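Gullgate cell, week 4: new fingers!

9/20/18

So the new fingers are finally on and I could not be happier with them. The old set had worn smooth where they meet, and both arms had started letting go of things halfway through a lift. I printed replacements in blue on the Cliletti (14 hours for the lot, and only one came off the bed warped) and bolted them on last night.

If you ever do this, do one arm at a time! I kept the left one powered down while I worked on the right, ran the open and close routine, then snugged the screws up again. They always settle a little. After that comes the part I love, which is re-zeroing. The Gourlay controller wants the fingers wide open and clear of everything, and then you save the home pose and pray you typed the offset right. Mine was 6 mm out on the first try because I'd left in the number for the old fingers. Easy fix.

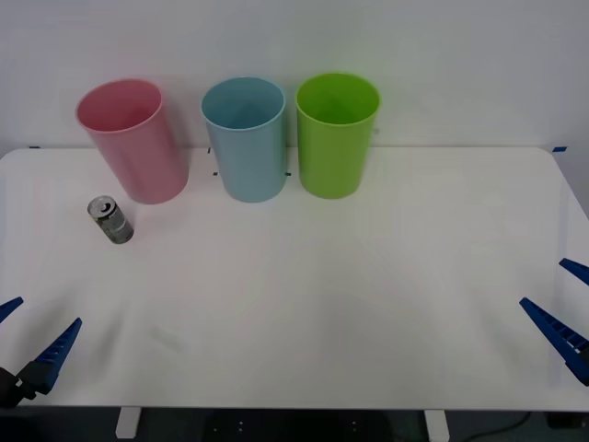 Next up is grip force. I'm starting low, way lower than Flallora's setup notes suggest, and creeping up a notch at a time, since thin plastic dents before you know it. I also want to re-route the cable on the right arm, which still tugs a bit at full reach. More on that once the zip ties show up!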